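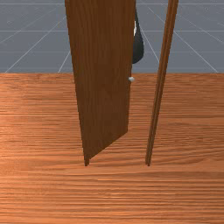 4. Results

4.1 Who watched, and with whom

In total 58 families joined the study, and 56 of them kept the viewing diary until the last week. The two families that left did so because of a house move and an illness, and we have no sign that they differed from the others. Most families lived in Dirnberg or in one of the villages near it; the rest came from Astov, where the local library had put our leaflet on its notice board.

As explained in Section 3, each family received 15 episodes of the series produced by Sinmont for its children's channel, Aravena. The episodes were originally made in one language and later dubbed by the same small studio, with a new presenter's voice but the same characters, songs and jingles. Parents could choose freely which version to play, and they were asked to write down the choice, the time of the day and the persons present in the room.

The first thing we noticed in the diaries is that the youngest children almost never watched alone. A grandparent, an older sister or a parent was present in the large majority of the entries, though "present" should be read with some care. Several parents wrote honest remarks such as "I was in the kitchen but I could hear it" or "next to her, with my telephone". We decided to keep these entries in the group of shared viewing, and to mark them separately as shared listening. This choice was discussed at length among us. A stricter definition would have made the group of shared viewing much smaller, above all on working days in the late afternoon.

Children near the upper age limit of nine years were different. They chose the episode themselves, often the same one several evenings in a row, and for them the presence of an adult was more an accident of where the screen stood in the home. In the interviews some of these children told us that the series was "for small ones", while their own diaries show they watched it until the end of the study.

Figure 4. White robot arm with black accents and a brown wooden door on a wooden tabletop (computer-rendered).

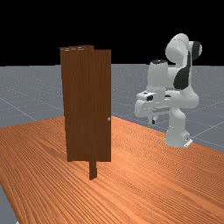
4.2 Choice of the language version

We had expected that families speaking two languages at home would prefer the original version, as it contains more word play. The diaries don't support this. The dubbed version was chosen more often in nearly all the homes, and the language spoken by the mother or the father had little to do with it. What mattered was the voice of the presenter. Children had an opinion on the voice already after the first episode, and this opinion rarely changed later.

The dubbed presenter speaks more slowly and leaves a short silence after each question to the audience. In the original the silence is missing, and the presenter answers the question herself almost at once. Parents described the slower version as calmer. Children didn't use this word, but they spoke about it in their own way: one boy said that the other lady "doesn't wait for me". We find this remark important - it shows that a child of pre-school age can hear the difference between a real pause and a question asked only for form.

It must be added that the two versions are not equal in sound. In the original, the music lies rather loud under the speech, and in the dubbed episodes it was mixed again at a lower level.
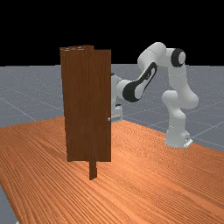

For that reason we can't say with certainty if the children reacted to the pause, to the lower music or to the timbre of the voice itself. A test with all three elements separated would need new recordings, and Sinmont had no studio time for it before September. We have therefore treated the preference as one thing, and in the rest of the section we speak simply of the dubbed version.

One more point concerns the songs. They were translated but sung on the same melody, and in a few places the translated line has too many syllables. Adults noticed it and complained. Among the children, it was precisely these crowded lines which were sung back to us in the interviews, with visible pleasure and at high speed.

4.3 What the parents thought about the length

Each episode ends with a song and a goodbye, after which the channel starts the next one without asking. The question on this automatic start gave us the longest answers of the whole interview. Many parents had switched it off in the first days. Others did not know that it was possible, and a small group kept it on purpose, for example during cooking or when a baby had to be put to bed. We asked this last group if they felt that the goodbye at the end had still any meaning for the child.

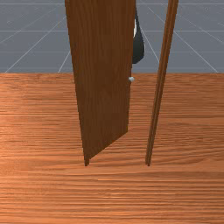
A mother from Astov answered that it had none at all, as her daughter waved at the screen and then simply stayed sitting for the next hello. She would prefer a slow ending, she told us, with the song becoming quieter and then nothing for a while, so that the child has time to look up and remember the room.

Similar wishes came from other homes, though not always with the same reasons. Some parents wanted a fixed number of episodes for each evening, set by the adult and announced by the presenter, so that the bad news would come from her. We passed these answers on to the studio in a short report dated 01/06/2020, and the reply was friendly but careful: the start of the next episode is controlled by the platform, and the studio can only change what happens inside its own videos. A longer ending was however recorded for two of the new episodes. The reactions to them are not part of the present data and will be treated separately.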